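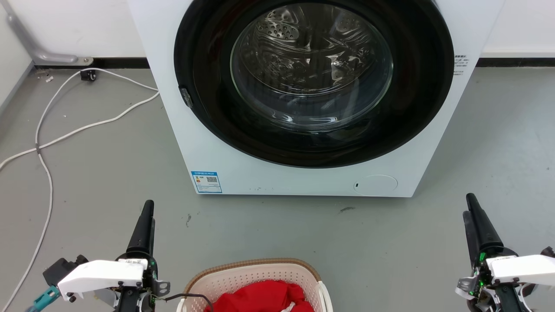
Prendergast House Residents' Meeting
Minutes, January 4, 2023

Laundry room
The new front loader is in and everyone is thrilled! Big thanks to Kuswood for getting it up the back stairs (all 8 of them) before the holidays. Sign-up sheet starts tomorrow, 80 minutes a slot, towels welcome.

Please leave the door ajar after your wash so the drum can air out. Filter to be cleaned every month, first turn goes to the second floor.

Cost per load: 3 quarters, same as before. Agreed by all, with cheering.

Drying racks
Lots of great ideas. We have $60 left from the August yard sale and will spend it on two folding racks. Second floor to compare prices at Wollness.

Other business
Lost socks box is overflowing, come and claim them! Hallway paint moved to next meeting.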